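Rirnidow Electronics Bench Area
Quarterly Safety Inspection: Checklist with Comments

Date of inspection: Thursday, June 11, 2009
Area: Repair and teardown benches, Tosska building, ground floor
Previous inspection: November
Result: Pass with three open items

Mark each line OK, ACTION or N/A. Comments are required for every ACTION.

1. Electrical supply
1.1 Bench outlets on ground-fault protection: OK
1.2 Test button operated on each circuit: OK
1.3 Extension cords not used as permanent wiring: ACTION
Comment: One cord runs behind the Ueda storage cabinet to the label printer. Install a fixed outlet or move the printer. The same item was raised in November.
1.4 Clear space in front of breaker panel, 40 inches minimum by site rule: OK

2. Static control
2.1 Ground point tested at each bench: OK
2.2 Boards handled by the edges or under static control: OK
2.3 Wrist strap log up to date: ACTION
Comment: Entries missing for second shift. Straps themselves tested good.

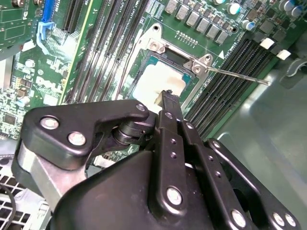 3. Equipment under service
3.1 Power cord removed before a side panel comes off: OK
3.2 Power supply units not opened at the bench: OK
Comment: Stored charge can remain after unplugging. Units with a failed supply go to the outgoing shelf unopened.
3.3 Cases stable and fully supported by the bench: OK
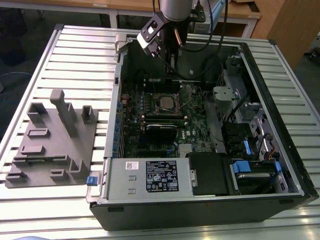 Desktop tower on its side, side panel removed.

4. Work surfaces
4.1 Free of sharp edges and burrs: OK
4.2 Loose screws collected in trays: OK
4.3 Cleaner containers labeled: OK
Comment: The Custix wipes have replaced the spray bottles. Safety data sheet is in the binder by the door.

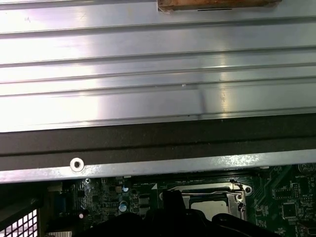
4.4 No food or drink at benches: OK
4.5 Bench loads within posted limit: OK
Comment: The limit sign is faded. Replace at next sign order; not scored.

5. Fire and exit
5.1 Extinguisher charged and tagged: OK
5.2 Exit route clear to full door width: ACTION
Comment: Two pallets of returned units were narrowing the route at the east door. Moved during the inspection. Floor marking to be repainted so the keep-clear area is visible.
5.3 Emergency lights tested: OK

6. Lighting and noise
6.1 Task lighting adequate at bench height: OK
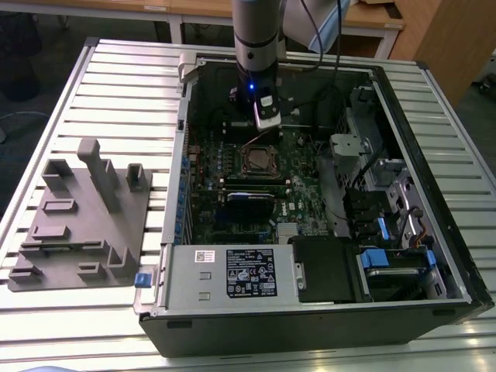 6.2 Noise reading at nearest seat below site limit: OK
Comment: Reading was 64 dBA with the ventilation on high. Hearing protection is not required at this level.
6.3 Ventilation filter changed on schedule: OK
Comment: Interval is 3000 running hours.

Open items: 1.3, 2.3, 5.2. Item 1.3 is a repeat and takes priority. Send closing evidence to the site safety office and keep a copy of this form in the area binder.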